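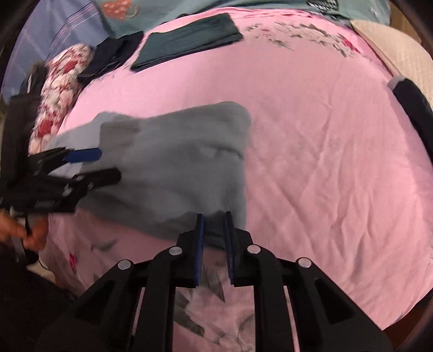 3 min read

List: student-robotics-projects
Subject: Re: [folding] grip height and the pads, question from Clellside

Hello all,

I answer below the quoted part. Sorry for the slow reply, our club had exams in April and the lab was closed in the evenings.

> Hi Moltimer club,
> we read your project page about the cloth folding task and we want
> to try the same thing with our second-year group. We have two
> questions. First, do you record with one hand gripper or with two?
> With one we manage small towels, but a shirt always turns around
> itself. Second, our black fingers slide on cotton. Did you change
> something on the tips? We also wonder how many recordings you
> needed before the training gave something you could use.
> Thanks in advance,
> Clellside student robotics

To the first question: two, for everything bigger than a hand towel. We also began with one gripper, and we had the same problem with the shirt turning. Now we work on a bed with the sheet on it, and each person holds both grippers, left and right. The large gray garment is our standard piece at the moment. It is heavy enough to stay where you put it, and the gray is easy to see on the pink sheet. Finished pieces go to the far side of the bed, the dark green one and the floral one are there already. Please agree on one place for the finished pieces before you start. We did not do this in our first sessions and every student put them somewhere else, so the recordings were difficult to compare.

To the second question: yes, we put blue pads on the inner side of the jaws. The bare fingers were sliding for us also. We bought a soft sheet from Vondlow and cut strips from it with a knife. The strip should be as long as the flat part of the jaw and must not go over the tip, otherwise it starts to peel when you push under a hem. We changed the pads two times in this term. Clean them with a damp cloth when they become dusty from the fabric, the grip is noticeably weaker when you forget.

About the number of recordings. We have 290 in total, but I must say that 58 of these we do not use. In most of those the student's sleeve covered the view, or the fold was started and then corrected by hand. The first training we did with a smaller set and the result was poor, it could close on the edge of the cloth but it did not know where to go after. With the full set it makes the first fold well and the second fold only sometimes. The long sleeves we did not solve yet.

Some small things which cost us time:

Move slowly when you approach the bottom edge. If you push the jaws forward fast, the edge rolls under and you grip two layers.

A printed sheet is allowed. We were afraid that the flowers and leaves would confuse the training, and we compared 13 recordings on a plain sheet with the same number on the printed one. We did not find a difference that we can defend. Maybe with more data there is one.

Pull the sheet flat between recordings, at least under the piece. Deep wrinkles catch the lower finger.

Keep the cable behind the wrist. Ours was hanging in front in the beginning and it dragged the cloth.

We use the labeling sheet from the Demirtaş workshop with two columns added, one for the type of fabric and one for who was holding. I can send it to the list if the moderators allow attachments. It would be good for us if Clellside used the same columns, then we could put both sets together before the summer demo.

One question back to you: which opening width do you use at the start of each recording? We start fully open, but I suspect that half open would be better for thin cotton.

Best regards,
for the Moltimer folding group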